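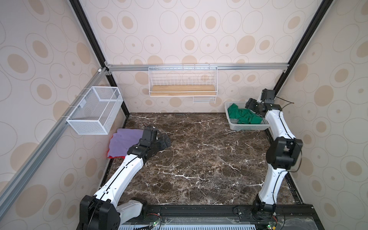 Homes & Interiors

The second coming of wallpaper

Wallpaper never went away. It sat under the magnolia, waiting, and anyone who has bought an old house will have met it there, usually at eleven at night with a steamer in one hand.

My own hallway had four layers. The oldest was a brown trellis that came off in pieces the size of stamps, and the newest had been put up with something closer to cement than paste. I began in January. I will not say when I finished.

Now the ovals are back, and the rings, in the sort of cream and tan my grandmother spent the eighties getting rid of. Hülya Gezer sells it by the roll from her shop, Janevski, which kept the name of the previous owner because the sign was expensive. She keeps 200 patterns in the books and reckons most customers look at 3 before buying the first one.

"They come in wanting a jungle," she told me. "They go home with beige."

Beige does not come cheap. A roll of the good stuff is £100, and a stairwell will eat rolls in a way no online calculator has ever foreseen. Marloes Michiels, who has been hanging paper since she left school, charges £500 for a small bedroom and more if the customer has already had a go. She has strong views on pattern repeats and stronger ones on husbands.

I asked her what to do about the hallway. She looked at it for some time and suggested paint.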